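Chapter 6
When the Pour Goes Wrong: Reading a Failure

Few jobs teach you more about robot faults than pouring a drink. A bottle bends when you squeeze it, water shifts as the bottle tips, and a cup will fall over at the slightest bump. What a wonderful place to start!

Our case comes from the Uritz lab in Histholm, where a two-armed robot was being taught to pour from a bottle into a cup. Over 115 trials in September, the robot stopped cleanly or finished the job 112 times. The other three runs are why you have a chapter to read.
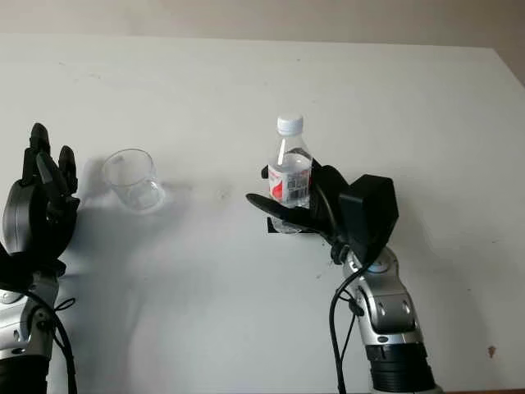
Figure 6.1 A bottle held upright in the right hand, with an empty cup on the table.

In all three bad runs the bottle slipped while it was tilting. The controller never noticed. It went on turning the wrist as planned, water ran across the table, and someone had to hit the stop button. Engineers call this a silent fault: the machine is in trouble, yet every reading it checks looks normal.

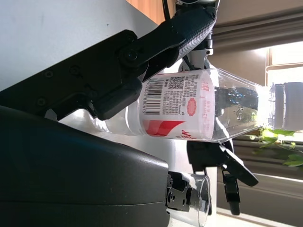 So why did the readings look normal? The software judged grip by motor current alone. A thin plastic wall gives way under pressure, and the current can settle at a healthy value even as the bottle slides. Cristóvão Garcia, who led the review, spotted this by laying the current logs next to the joint angles (a trick you'll try yourself in Lab 6). His team then turned to the hardware and went over the fingers closely, fingertip pads included. Worn pads grip less well, and the lab's service rule called for a check only every 3,000 cycles.
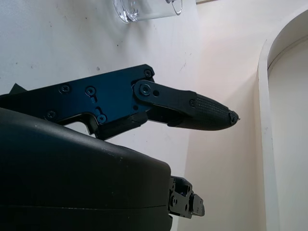
6.1 Faults, Errors, and Failures

These three words get mixed up all the time, so let's pull them apart. A fault is the underlying cause, such as a worn pad or a missing check in the code. An error is the wrong state it leads to: the controller believes the grip is firm when it's slipping. A failure is what the outside world gets, in our case a puddle close to live cables.
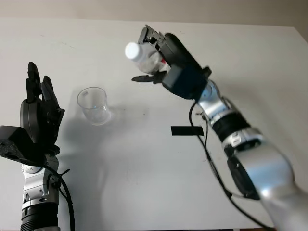
Notice that each step gives you a chance to break the chain. You can replace the pad early, add a slip sensor, or stop the wrist when the finger angle drifts. The Kwon test, which we'll work through in Section 6.2, helps you decide which of these to try first. Before reading on, sketch the chain for a machine you use at home and mark where you would step in.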